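Meet the Zondodus: a robot hand you can hold

Most robot hands are bolted to the end of a robot arm. The Zondodus is different. It is a kit for schools and libraries, made by a company called Skoson, and you carry it around in your own hand.

What is in the box?

The kit has a gripper, a small camera, a charging cable and a book of 30 activities. The gripper is the part that grabs. It has 2 fingers that slide together when you squeeze the handle and slide apart when you let go. The kit weighs about as much as a full lunch box, so younger children may want to use both hands.

How does it help a robot learn?

A robot does not know how to pick up a cup or a toy. It needs to be shown. When you pick something up with the Zondodus, the camera records what the fingers do. A computer program called Lesetti looks at lots of these recordings and finds the moves that keep coming up. Later, a robot arm with the same kind of fingers can try those moves.

One try is not enough. The Bezerra library started using its kit in June and has saved 1,365 recordings so far. Each one takes some 14 seconds.

How do you pick something up?

Start with the fingers wide open. Move in slowly and keep the object between the two black pads. Squeeze until the pads touch both sides, then lift straight up. Put the object down gently before you let go.

Round things are harder than boxes. The pads are flat, so they touch only a small part of a curved side. If you squeeze too high or too low, a round object can slip out or roll away. Aim for the widest part.

The fingers are open on both sides of the gap, and the rounded object is still farther away on the wooden tabletop.

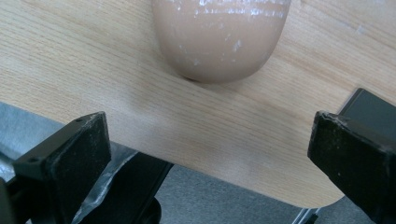

Looking after the kit

Wipe the pads with a dry cloth when you finish. Dust makes them slippery. Keep your own fingers away from the gap while someone else is squeezing the handle, and ask an adult to plug in the charging cable.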